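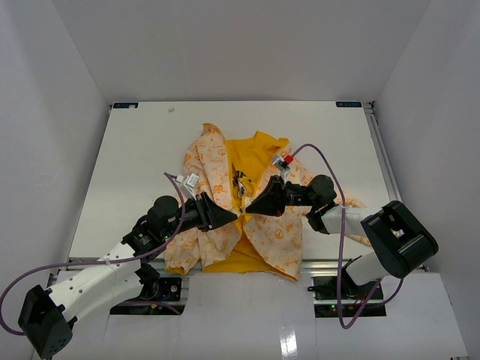 Selon Reiko Sasaki, un résidu post-mictionnel mesuré une seule fois ne veut rien dire, et mon billet précédent aurait dû le préciser dès le titre. Elle a raison sur le fond. Je reprends donc la question de la mesure par échographie portable après retrait de la sonde vésicale, en laissant de côté le traitement.

14 août 2026

L'appareil estime un volume à partir de plusieurs plans de coupe, en supposant une vessie de forme à peu près régulière. Cette hypothèse tient mal dans trois cas que nous rencontrons souvent au Grimstead : ascite, diverticule vésical, utérus volumineux. Le chiffre affiché reste alors plausible, et c'est le principal défaut de la méthode. Sur le modèle Semov, l'indice de centrage passe au vert dès que la cavité liquidienne entre dans le cône, même si cette cavité n'est pas la vessie.

Le délai compte autant que l'appareil. Une mesure faite longtemps après la miction inclut l'urine produite entre-temps. Chez un patient perfusé, l'écart suffit à faire franchir un seuil de décision. Dans notre service, ce seuil est fixé à 200 ml. J'ai relu un dossier où la première valeur le dépassait, alors que la seconde, prise juste après une nouvelle miction, donnait 180 ml. Le patient n'a pas été resondé. Le seuil lui-même est une convention locale, et celui de Rundlow est différent.

Pour l'instant, j'applique ceci. Miction dans des conditions normales, aux toilettes si possible, volume uriné noté. Mesure sans attendre, en décubitus dorsal, sonde placée juste au-dessus de la symphyse. Deux acquisitions successives ; si elles divergent nettement, une troisième après repositionnement. L'heure de la miction et celle de la mesure figurent toutes les deux sur la feuille. Sans la première, le résultat est difficile à interpréter.

Wendell Obi me signale que le choix du mode homme ou femme est souvent oublié, et qu'après hystérectomie certains fabricants demandent le mode homme. À vérifier dans la notice de chaque appareil. Je n'ai pas encore comparé les deux modes chez les mêmes patientes.

Reste la douleur sus-pubienne avec un résidu affiché faible. Dans cette situation je ne me fie pas au chiffre et je demande une échographie conventionnelle. Le protocole écrit du service ne prévoit rien sur ce point ; j'ai transmis une proposition de rédaction à Lucinda Nguyen-Tran.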